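Notebook, Thursday, May
Sourdough starter drying trials, Trosska flour 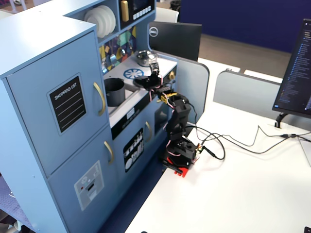
Where we left off

Batch 5 went moldy at the edges. Jomar had spread it too thick on the parchment and the middle stayed soft for days. Scraped it all into the compost and washed the trays with hot water and soda.

Batch 6, setup

Fed the Hekodano starter at 8:15, equal weights flour and water, Trosska rye this time. It doubled by early afternoon. Total weight before spreading was 671 g. Split it across 2 trays and spread it as thin as I could with the offset spatula. You should be able to see the parchment through it in places.

Tray A: oven off, light on, door cracked.
Tray B: open shelf by the window, cheesecloth over the top.

Drying

Turned Tray A after lunch and it was already curling. Tray B still tacky when I left. Precious thinks the window shelf gets damp overnight and wants it moved above the boiler. Will leave it where it is until this batch is done, then try her spot on the next one.

Note for whoever is in early: do not preheat the oven before taking Tray A out. There is tape on the knob.

Revival test on Batch 4

Crumbled 6 g of flake into a jar, covered with lukewarm water, left it to soften, then added flour. Nothing much at first. A few bubbles the next morning, sour smell, slightly like paint. Fed it twice more. After the third feeding it rose 92 percent over the rubber band mark, good enough to bake with. Jomar made a loaf. Crust fine, crumb tight, a bit gummy toward the bottom. He pulled it early.

The Nernum flakes from the old jar did worse. Thin gray liquid on top and hardly any rise. Could be age, could be that the lid never sealed properly.

To do

Order more parchment.
Ask Hsiao if they still sell rye in the small sacks.
Label the jars with the flour, not just the batch number.
Precious to weigh both trays when dry and write it on the next page.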